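How to Fold Cloth Napkins So They Stay Flat in the Drawer

Cloth napkins take up little room if they go away properly. Most of the work is in the washing and drying, and the folding itself takes a few minutes for a full set.

Before you start

Wash new napkins once before folding them for storage. Cotton shrinks a bit, and a napkin that has shrunk on one side will never line up. Skip the fabric softener. It makes the cloth slide and leaves it less able to soak up spills.

Take the napkins out of the dryer while they are still slightly damp. Pull each one by opposite corners, then by the other two, until the sides look even. Iron on the back first, working from the middle out to the hems.

The basic fold

1. Lay the napkin face down on a hard, clean surface.
2. Bring the bottom edge up to the top edge and smooth it with the side of your hand.
3. Fold left to right so you have a square.
4. Press the folded edges, not the open ones - pressing the open side can shift the layers.

For a triangle, stop after step 3 and fold the square corner to corner. Triangles look good on a plate but they stack badly, so save them for the table.

Storing

Stack in sets of 4, with the folded edges facing you. Keep stacks under 25 napkins or the bottom ones will crease. Refold anything that has sat unused since February or so along different lines, as old creases wear through first.
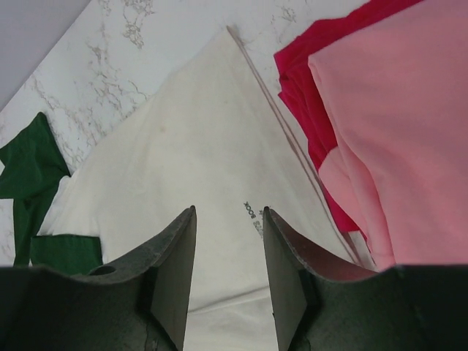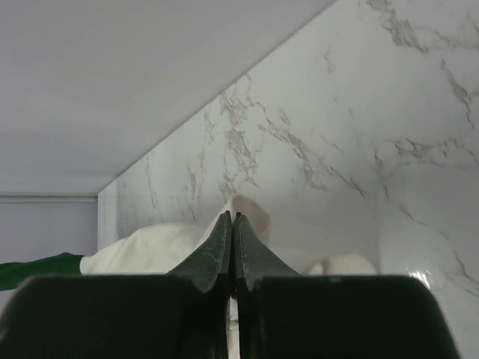
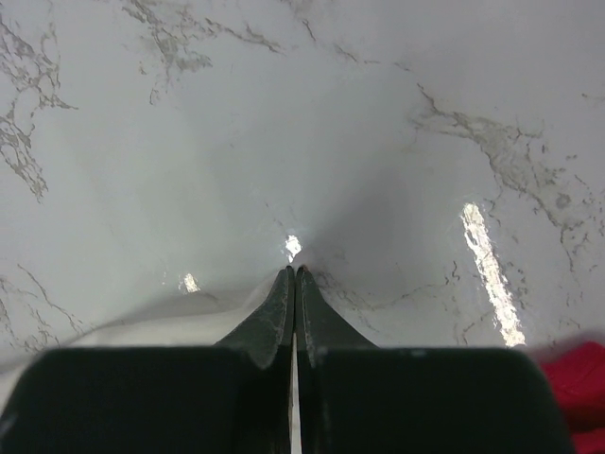

Written by Birsen Ertürk
Filed under: Laundry, Table Linens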